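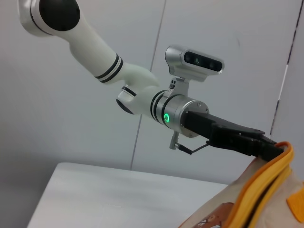 Slide 1. Gripper closed on the rim of a cloth bag, arm over the white table.

Home | Talks | Notes | Data | Contact
Filed under: Talks / Manipulation / Data collection
Last updated: 05/08/2022

Speaker notes: Collecting bag-handling demonstrations on the Jadov cell

Slide 1 (leave up during the introduction)
Start with the grasp. The two fingers have the top edge of the bag and the fabric is folded between them. Point out the orange and yellow trim on the opening. It gives a strong color edge against a pale body and a pale wall, and most of the labeling rules later in the talk depend on being able to find that edge.
Mention the depth camera on its bracket above the flange. Do not go into calibration yet; it has its own slide.

Slide 2. What we set out to collect
Target for the first set, Pinto: 1,000 demonstrations of grasp, lift and place with soft bags. Each demonstration is one operator-guided run, start pose to release. We record joint positions, gripper width, color and depth.
Define "demonstration" out loud. Last time half the questions came from people who took it to mean a single frame.

Slide 3. Why bags
Rigid objects were covered by Teso. A policy trained on Teso alone closes at the right height on a bag but at the wrong place, usually the side panel. The side panel slips or drags the whole bag. The rim holds.
Say "rim" throughout. The older slides say "lip" and "edge" in places.

Slide 4. Procedure
1. Operator empties and reshapes the bag by hand.
2. Bag is set down at a pose read from the pose sheet.
3. Arm goes to the start pose. Recording begins before the first motion.
4. Operator guides the arm to the rim, closes, lifts, places, opens.
5. Operator marks the run good, bad or unsure.
Every block is 50 runs. The bag is swapped between blocks, never within one.
Pause on step 5. "Unsure" was added in November, after reviewers kept overturning "good" marks.

Slide 5. Counts
Pinto ended at 2,030 recorded runs. Of these, 710 were marked bad or unsure and are stored separately. The remaining 1,320 make up the training set, so the target was passed.
If asked: the bad runs were kept. They are used to train the grasp check, which needs failures.

Slide 6. Labels
Three labels per run: first contact, grasp closed, release. First contact is the hard one. Cloth moves before the fingers touch anything the depth image can resolve, and two reviewers will often pick different frames. We take the later of the two.
Grasp closed is read from gripper width, with a threshold set per bag. Thin cloth and a folded rim give different widths, so one global threshold does not work.

Slide 7. Calibration
Camera to flange transform is checked at the start of each block. If the bracket has been touched, the block is thrown out and repeated. Cuditz, the logging tool, writes the transform into the header of every file. Older files have it in a side file; the loader reads both.
Skip the derivation unless there is time. It is in the backup slides.

Slide 8. Known problems
- Table and wall are both pale. Segmentation is weak along the back edge of the table.
- The fingertips are hidden once they are inside a fold. Width is the only signal at that point.
- Operators favor the near side of the rim. The pose sheet was changed to force more far-side grasps, but the set is still uneven.
- Handles were kept out of the first set. A policy trained on it has no behavior for them.

Slide 9. Next set
Same cell, same logging, partly filled bags. Load goes in the header as a separate field. Block size stays the same.
Leave this slide up for questions. File format questions go to the Cuditz page.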